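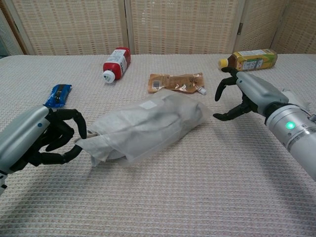
ワッフル地のテーブルクロスと半透明の袋

2022年10月1日(土)

朝から硬度の測定をやり直した。7月に浄水器を交換して以来、電気ケトルの底に付く白い析出物の量が減っていない気がしていたので、きちんと数字を取ることにした。滴定キットは前回と同じもの。試薬の期限は来年まで残っている。

台所の蛇口から直接採った水が、炭酸カルシウム換算で143 mg/L。浄水器を通した水も、滴定の一滴ぶんの誤差の範囲で同じ値になった。活性炭と中空糸膜の組み合わせなのでカルシウムとマグネシウムは素通りする。仕様どおりであり、故障ではない。析出物が減らないのは当然で、減ると思い込んで交換した自分の理解が浅かった。

この辺りの水道は井戸水の割合が高く、以前住んでいた所に比べるとかなり硬い。引っ越した年に洗濯物のタオルがごわついたのも同じ原因だと思う。当時は洗剤の銘柄を疑って三回替えた。

採水の条件を記録しておく。
・蛇口を全開で二分流してから採取
・容器はガラスのビーカー、採る水で二回共洗い
・水温19度、室温はそれより少し高い
・試料は5 mL、滴定は各三回、中央値を採用
・終点は赤紫から青に変わり、三十秒戻らないことを確認

三回目だけ終点を行き過ぎた。窓側に立って色を見ていたせいで、途中の紫の段階を見落としている。白い紙を下に敷き、天井灯だけで見る方が判定しやすい。次回からブラインドは閉める。

午後はケトルの除去作業。クエン酸の濃度は前から迷っていて、商品の説明には大さじ一杯としか書いていない。大さじ一杯の質量は粒の大きさで変わるので、はかりで量った。水1リットルに対して20 g、沸騰させてから電源を切り、一時間放置。底の白い層は八割ほど消えた。残ったのは注ぎ口の網と、水位線のあたりに輪になって付いた部分。網は外して別の容器に浸けた。

水位線の輪が落ちにくい理由は二つ考えられる。一つは単純に液がその高さまで届いていなかったこと。もう一つは、輪の部分に炭酸カルシウム以外のもの、たとえばケイ酸塩が混じっていること。後者であればクエン酸では落ちない。前者を先につぶすため、水を上限の線まで入れ、クエン酸もそれに合わせて増やし、もう一度同じことをした。輪は薄くなったが、指の腹で触ると右側にまだざらつきがある。つまり両方が効いていたらしい。ざらつきの部分は研磨剤を使えば取れるが、内面に傷を付けると次からそこが析出の起点になるので、やらない。

なお、クエン酸を高濃度で長く加熱するとクエン酸カルシウムが沈殿することがある。過去に一度、濃くすれば早く済むだろうと考えて三倍の濃度で煮立て続け、かえって白い粉をこびり付かせた。今日は濃度を抑え、沸騰後は加熱しない手順にしたので、その粉は出ていない。すすぎは四回。最後のすすぎ水をpH試験紙で確認し、水道水と同じ色になったところで終了とした。

ケトルの沸騰時間も測った。水量は800 mLで揃え、開始水温も同じにして、除去前が四分十二秒、除去後が四分七秒。五秒の差は自動停止のばらつきに埋もれる。厚く付いた析出物は電気代を大きく押し上げるという話をよく読むが、加熱板が底に直結しているこの型では、少なくとも今日の層の厚さで有意な差は見えない。熱は行き場がなければ結局水に入るので、理屈としても納得できる。差が出るとすれば加熱板の温度が上がって保護回路が早めに働く場合で、そこまで放置する気はない。

三時過ぎにJunhao Fanから電話。先月貸した電気伝導率計が返ってくる件で、校正液を一緒に返すべきかという問い合わせだった。開封後の校正液は濃度が保証できないので、捨ててもらうことにした。ついでに彼の家の水の値を聞いたら、硬度は46 mg/Lだという。同じ市内でも配水池が違うとここまで変わる。彼のところではケトルの掃除をしたことがないそうで、聞いて少し腹が立った。

それで、軟水化の装置を入れるかどうかを改めて検討した。候補は二つ。

Ramixの据置型。イオン交換樹脂で、再生は食塩。流し台の下に収まる寸法ではあるが、排水の分岐が必要になる。賃貸なので管に手を入れるには管理会社の許可がいる。硬度はほぼゼロまで落ちる代わりに、そのぶんナトリウムが増える。増える量は計算できて、143 mg/Lの水をすべて交換した場合、1リットルあたり約66 mgになる。飲用として大きな値ではないが、茶の味には影響するだろう。

Lamuvonのポット型。これもイオン交換だが弱酸性の樹脂で、交換されるのは水素イオン。ナトリウムは増えず、pHが少し下がる。工事は不要。欠点はカートリッジの寿命で、交換一回あたり4,000円かかる。説明書の処理量は硬度の低い水を前提にしているため、うちの水では表記の半分も持たないと見ている。クエン酸の値段と比べれば、ケトルのためだけに払う金額としては釣り合わない。

Palaniappanの店で買っている紅茶を硬水のまま淹れると、表面に膜が張る。膜の主成分はカルシウムと、酸化したポリフェノールの重合物とされる。試しにペットボトルの軟水で同じ茶葉を淹れたところ膜はほとんど出ず、色は明るく、渋みは強くなった。味としては硬水の方が好みだった。膜を我慢するか、渋みを我慢するかという選択になる。茶葉の量を二割減らして軟水で淹れる案もあるが、今日はもう飲みすぎたので試していない。

結論は保留。当面は二か月ごとにクエン酸で除去し、そのたびに滴定値を記録する。秋以降に値が動くかどうかも見たい。水道局の公表値は年平均と最大最小だけで、月ごとの変動は分からない。

夕方、記録用のノートをMarknessの方眼に替えた。前のノートは罫線の間隔が広く、表を書くと一ページに収まらなかった。紙は少し薄く、万年筆だと裏に抜ける。鉛筆で書けば問題ない。過去の測定値は表にして最初の見開きに写した。写しながら、7月の交換直後の欄に試料の量が書かれていないことに気付いた。滴数だけが残っている。キットの標準量で測ったはずだが、確証がないので括弧書きにした。比較には使えない。

夕食はうどん。茹で水は浄水器を通さなかった。硬度の高い水で茹でると麺の表面が締まるという説を見たが、比較対象を用意しなかったので何も言えない。

網は浸けたまま寝る。明日の朝に取り出し、質量を量ってから戻す。除去前の質量は9.46 g。はかりの電池の残量表示が一つ減っていたので、単四を買うこと。ほかに買うもの、pH試験紙、クエン酸、台所のスポンジ。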